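The Acceptance Period

The service agreement from Plaseck ran to 243 pages, and the clause that mattered was on the last of them. The lessee had until 4/16/23 to return the two-arm unit at no charge. After that date it would be billed through September.

I was hired to write the report. The Brisitz office wanted one recommendation, keep or return, with reasons. I set the task from the sales sheet: one arm picks up a box, the other receives it. 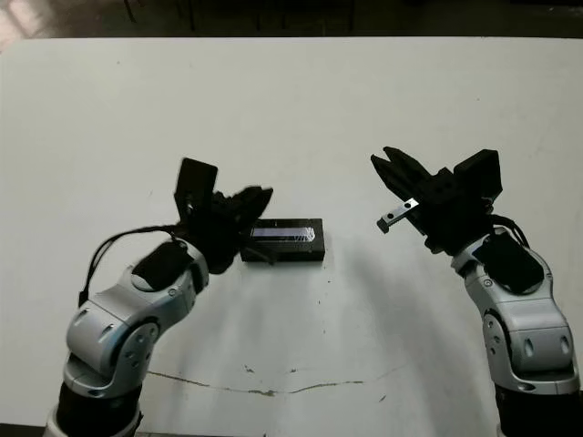 Koyama said the sales sheet promised a handover and never defined one, and asked which arm was supposed to let go first.

I looked it up. The manual gave a grip setting for each arm and left the release order to the customer. I wrote to Zitamholm, where the support desk was, and got a reply within the hour - a form letter thanking me for choosing the extended term.

I had chosen nothing. I drafted two reports, one for each outcome, identical up to the final paragraph. Then I opened the gripper log to settle it.

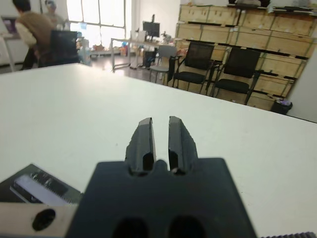 Gripper open, table clear.

The log listed every command sent to the unit. The last entry was a request for page 243, entered under my name. I saved both drafts and went to find out who had my password.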